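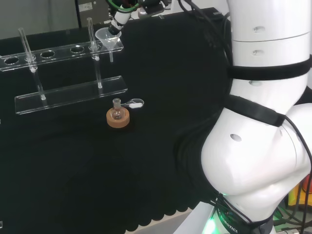

3.2 Washing and drying of glassware

Residue left in test tubes is a known source of error in tests of well water, and the four dairy towns in the Brollard valley have no shared rule for cleaning them. We compared two washing routines at the Jirar field laboratory, using tubes that had held water from the Lokent spring. The water there is hard, and the lime film it leaves can hold traces of nitrate from one sample to the next.

Figure 3. Laboratory glassware and a clear acrylic test tube rack on black fabric.

In the first routine, tubes were rinsed with tap water, brushed with a mild soap, and rinsed again. In the second, they were soaked overnight in weak acid before the same brushing and rinsing. All tubes were then dried upside down at 40 °C. We used 16 tubes for each routine and filled them with distilled water after drying. The water was left to stand for 2 hours and then tested for nitrate and for hardness.

The soap routine is the older one. It appears almost unchanged in the 1907 handbook of the valley water office, which also tells the reader to dry the tubes on a warm stove. Most of the small laboratories we wrote to still follow some form of it, though few use the stove.

Tubes washed with soap alone gave hardness readings above the blank in most cases. The acid-soaked tubes did not differ from the blank. Nitrate was low in both groups and we could not separate them. Two tubes in the soap group had visible scratches near the base, and both gave high hardness readings. We kept them in the results, as scratched tubes are common in daily use.

Samples taken in February were left out of this comparison. The spring runs low in that month and the water carries more silt, which needs a separate filtering step (see Section 3.4). All later samples in this paper were held in tubes cleaned by the acid routine.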